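2018-08-04, table setting on the two-arm build

Ursina wants 48 clean runs by December. I'll believe 10. Plate on the rabbit tray, mugs left out of it for now.

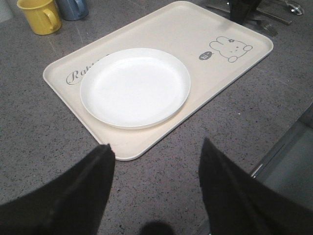

Fabian's new wrist mount still has play in it. He says retightening fixed that. Same claim last month, same wobble. I want a dial gauge on it before anyone touches the gains again.
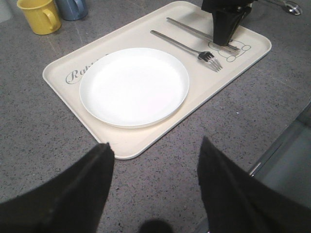
Fork and knife side by side is a soft test anyway. Spoon next, and no nudging the tray between runs, Fabian.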